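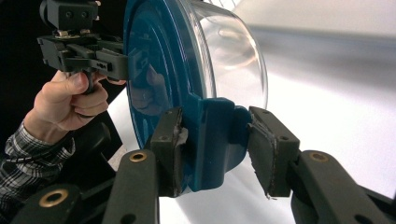
1/ Our writeup on two-handed lid removal with hand-held grippers went up Wednesday. Short version for people who won't open the PDF: we changed how we label the release phase, kept everything else fixed, and the policy got noticeably better at opening containers.

2/ Setup. One operator, a gripper in each hand, each with its own wrist-view camera. Every episode is a container with a lid that has some feature you can pinch: a tab, a knob, a raised rim. One gripper holds that feature. The other comes in and does the work.

3/ Dataset is 2292 episodes, collected at our Skuvgate bench over most of October. After filtering for tracking loss we trained on all but 60 of them. The 60 are held out and never touched during tuning.

4/ The problem we started with: policies trained on the raw demos would close on the tab correctly and then stall. Both grippers near the lid, neither one committing. Sometimes for the full length of the rollout.

5/ Our first guess was visual. Clear plastic gives you highlights that move with the camera, and glossy lids reflect the other gripper back at you. We masked the reflections and retrained. Stall rate did not change in any way we could measure.

6/ Second guess was grip force. The grippers have no force sensing, only jaw width. On a stiff tab, jaw width stops changing once the pads make contact, so a light pinch and a hard squeeze look the same in the logs.

7/ This turned out to matter a lot. Human operators squeeze harder just before the second hand starts to pull. They all do it. It leaves no trace in jaw width, so the policy sees two identical observations with two different next actions and averages them.

8/ Quyên Trịnh proposed the fix. Add one scalar per hand, "commit", set to 0 while positioning and 1 from the moment the operator intends to load the grip. The policy predicts it along with pose and width. At run time it also gets its last prediction back as input.

9/ Where the label comes from: trigger travel. The trigger keeps moving a little after the pads are closed because the linkage flexes. We log trigger angle separately from jaw width and threshold the difference. No hand annotation except for a check set of 34 episodes.

10/ On the check set, Iara Orellana marked the transition by eye from video and audio without seeing the automatic labels. Agreement was good for tabs and knobs, poor for raised rims. Rims slip, people regrip, and the threshold fires twice.

11/ Results on held-out containers, same architecture, same training budget. Stalls went from the most common failure to the third most common. The top failure is now the holding hand tilting the container before the other hand has contact.

12/ Ablation people will ask for: feeding raw trigger angle instead of the binary flag. We tried it. Helps, but less. Our reading is that the raw signal carries too much operator style, and with this little data the model fits the style.

13/ Second ablation: flag as output only, no feedback. Almost no gain over baseline. The memory is doing most of the work here – I would be careful about crediting the label itself.

14/ Hardware note. Pad condition affects all of this. We cover the gripping faces in tape and replace it on a schedule, and frayed tape changes how far the trigger travels after contact. The threshold has to be refit per tape change. We missed this for the first 784 episodes and had to relabel them.

15/ Refit procedure is dull. Close on a reference block ten times, record trigger angle at contact, take the median, add a fixed margin. A couple of minutes per gripper. Script is in the repo under calibration/, with the margin values we used.

16/ Things we did not test: lids that need twisting, anything wet, anything heavier than an empty container. Flandar (our robot-side cell) has a payload limit that makes the last one awkward. Please don't read the numbers as covering those cases.

17/ A couple of people have asked how this relates to Ruvdale, our earlier release. Same tracking stack, different grippers, single-handed tasks only. The Ruvdale logs don't include trigger angle, so the commit label can't be recovered from them. I checked twice.

18/ Thanks to the Triệu group for rerunning the evaluation on their own cell. Their absolute success rates are lower than ours and the ordering of the variants is the same. Their table is in the appendix, unedited.

19/ Next is the rim case. Current idea is to allow the flag to drop back to 0 mid-episode and treat a regrip as its own segment. If you have two-handed demos with trigger logs and are willing to share, my messages are open.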